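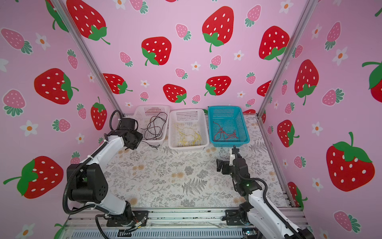
Cords sorted by color, one basket to each. Black on the left, yellow in the middle, red on the right.

4. Sorting and storing the cords

Your Stuveo cord set is used with open storage baskets. Sort the cords before first use and again at the end of each session. You need a clear, flat surface and one basket for each color.

4.1 Setting out the baskets

1. Wipe the work surface and let it dry.
2. Stand the baskets side by side along the back of the surface. Leave the front clear for handling the cords.
3. Check the inside of each basket for rough spots left over from molding. Trim any you find with a small knife.
4. Give each basket a single color and keep to it.

Note: The baskets do not have to match. Any basket with perforated sides will do, provided a cord end does not slip through the openings and catch.

4.2 Filling the baskets

1. Find both ends of the cord and lay them toward you.
2. Shake out any twists. Do not pull on a knot to shorten it.
3. Lower the cord into the basket in wide, loose loops. Thin cord may be dropped in as it falls - it will come out again if it has not been pressed down.
4. Bring the last end up to the rim so that you can find it next time.
5. Look over the surface for cord left outside the baskets. Short lengths and knotted ends are easy to miss against the foot of a basket.

CAUTION: Keep cords away from young children and pets. A loose loop can tighten around a neck or a finger.

CAUTION: Do not hang a filled basket from its openings. The maximum load for one basket is 900 g.

4.3 Undoing a tangle

1. Tip the whole cord out onto the surface.
2. Spread the tangle with your fingertips until you can see a free end.
3. Work that end back through the nearest loop, then the next. Do not cut the cord until you have tried from both ends.
4. If a knot will not open, put the cord aside and order a replacement length (part 141, supplied in 200 cm pieces).

Note: Speckled cord is harder to follow by eye than plain cord. Work under a good lamp.

4.4 Cleaning

Wash the baskets in warm water with a little dish soap. Cords may be wiped with a damp cloth but should not be soaked. Let everything dry fully before you put the cords back - damp cord stiffens and holds its kinks.

Section revised in August by Kelly Lacerda.

Related items
Stuveo replacement cord, part 141
Clasdale stacking basket
Queiroz cord winder, model 1850
Fuston clip-on bench lamp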